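Working Rules for Kitchen Robots: Frequently Asked Questions

Leltedholm Household Robotics Program
Guidance for operators, visiting staff and students

These answers apply to all kitchen stations operated by the program at the Leltedholm and Camden sites. They supplement the Remavow Operating Rules and do not replace them. Where the two differ, the Operating Rules take precedence and the difference should be reported to the rules office.

General

Who must follow these rules?

Anyone who enters a kitchen station while an arm is powered. This includes operators, supervisors, maintenance staff and guests. Guests must be accompanied by a qualified operator at all times.

Who is a qualified operator?

A person who has completed the station course, passed the practical check and logged at least 300 minutes of supervised operation. Qualification lapses after six months without logged work. A lapsed operator repeats the practical check only.

May an operator work alone?

Yes, for tasks listed as Class A, provided another qualified person is in the building and can be reached by telephone. Class B tasks require a second person at the station with access to the stop button.

What determines the class of a task?

Class A covers placing, picking, sorting and stacking of light objects with no heat, blades or liquids. Everything else is Class B until the rules office has reviewed it. Operators may not reclassify a task themselves.

Setting Up the Station

How should the counter be arranged?

Objects used in the task should be placed within the marked reach of the arm before power is applied. Other kitchen items may stay on the counter if they are part of the written layout. Glass containers are not permitted in any layout. Cords must be routed so that the arm cannot catch them at any point in its travel.

May real food be used?

Dry goods in closed containers are permitted. Fresh food requires written approval and must be discarded at the end of the session. Toy food is preferred for all training work.

What is the approach rule for flat objects?

Trays, cutting boards and similar items are approached from above with the fingers open. The operator reduces speed to the approach setting before the fingertips reach the surface and keeps one hand near the stop button until the arm has risen again. Fingers must not be pressed into the counter in order to get under an edge. 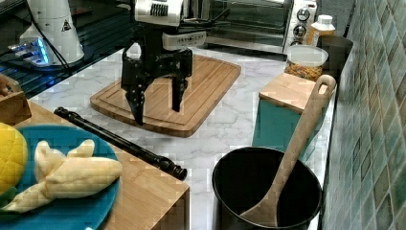 How are stoves and ovens to be treated?

As live appliances, whether or not they are in use. The circuit must be switched off at the panel for Class A tasks, and the operator records this on the session sheet. Nothing may be placed on a cooking surface by the arm during a Class A task.

During and After a Session

When must the arm be stopped?

Immediately, if a person reaches into the work area, an object falls to the floor, the arm makes a movement that was not commanded, or the operator loses sight of the fingers. The session may resume once the cause has been written down.

What must be reported?

All contact between the arm and a person, however slight, and any damage to fixed surfaces, including tile and countertop. Reports are due before the operator leaves the building. In the last review period, the office received 193 reports from 1,886 sessions. Reports of minor contact are welcome and do not affect an operator's standing.

How long are session records kept?

Session sheets are kept for two years. Injury reports are kept for ten.

Questions and Changes

Who approves exceptions?

Kirsten Bech approves exceptions for Leltedholm, and Arnar Frandsen for Camden. Requests must be in writing and must name the task, the station and the operator.

How often are the rules revised?

Each September. Proposed changes may be sent to Inger Hafþórsson at the rules office until the end of June. Changes made between revisions are posted at each station and take effect when posted.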